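About Cumeo

Hi, I'm Pui-shan Lam, and I run Cumeo, a little lending library for pretend kitchens. Preschools, playgroups and families borrow a box of toy food and dishes from us, keep it for a while, then send it back and pick a different one. I started it in Flellholm with one shelf and far too many bananas, and I still do most of the sorting myself.

Pretend food is a serious business in this house, by the way. I have strong views on strawberries. 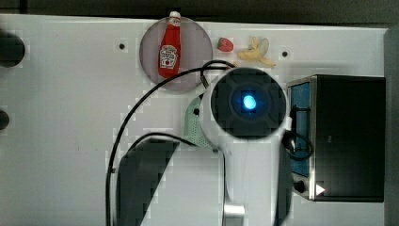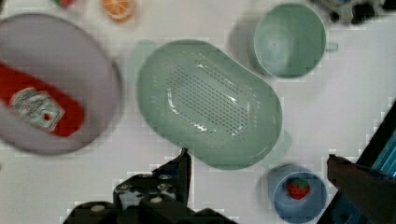
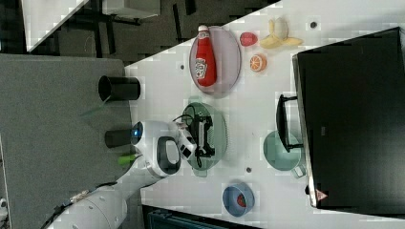
Ketchup on its plate, and a toy strawberry in every one.

How it all began

My two kids had a play kitchen that took up half the living room, and they loved it to pieces for one winter and then walked right past it. A friend's daughter was just getting to that age, so I packed up the food and the dishes and lent her the lot. She had it until August. By then another mom had asked for it, and then her sister's daycare wanted to know if I had a second one (I didn't, but I did by the weekend!).

That was the whole plan, really. Today we have 22 boxes going out and coming back, and a bit more than 3,000 pieces of food if you count every last pea. I have counted the peas exactly once and I'm not doing it again.

What's in a box

Every box has a mix of food and things to put the food in. I can't say enough about the second part. Grown-ups always go for the fruit, but give a three-year-old a colander and a cup and you won't hear from them for half an hour. They put the strawberry in the cup. They take it out of the cup. They put it in the colander, because it needs washing, and then it goes back in the cup again. I have watched this for entire mornings and I never get tired of it.

I like colors that are easy to tell apart, so you'll find a lot of mint green and pale purple in our dishes, with bright fruit to go on top. Red on a pale plate looks great from across a room, and the little ones go straight for it.

The banana with its peel partly open is our most requested single item. I get messages about it. The halved orange comes second, and I think that's all down to the segments, which kids like to run a finger over. Ketchup goes on everything, naturally, including the banana.

Where you'll find us

We moved into the ground floor at 7 Provgate a while back, next door to Ng, the hardware store, where they're very patient about me coming in for one hook at a time. The front room has the shelves and the return bins. The back room has the washing sink and my desk, which I'd rather you didn't look at.

If you're local, come by and choose your box in person. Kids are welcome to dump things out and try them first. Please do check pockets on the way home - we lose more lemons that way than any other!

How we clean things

I get asked this a lot, and I'd ask too. Everything that comes back is washed in warm soapy water, rinsed and air dried on racks overnight, then checked piece by piece before it goes into a box again. Anything cracked or chewed through gets retired. Teeth marks that are only on the surface stay in, and I hope you'll forgive me those. Toy carrots in particular have a hard life.

What it costs

A family box is 20 dollars for the month, and that covers the cleaning. Schools and daycares should write to me, since you'll probably want two or three boxes at once and I'm happy to work something out. If a piece goes missing, just leave me a note in the box saying what it was. I won't charge you for a strawberry.

Giving us your old sets

Yes please! We take plastic and wooden food, plates, bowls, cups, pans and anything with a handle. Single cups and plates without a set are fine (better than fine, I'm always short on cups). I can't take felt food right now as it doesn't get along with our sink, and I'm all set for pizza slices until further notice.

Drop things in the bin by the front door at Provgate, or send me a message and I'll come get them if you're anywhere in Flellholm.

Thanks for stopping by, and if your box has a second banana in it, that one's a present from me.

Pui-shan

Page last updated June 12, 2019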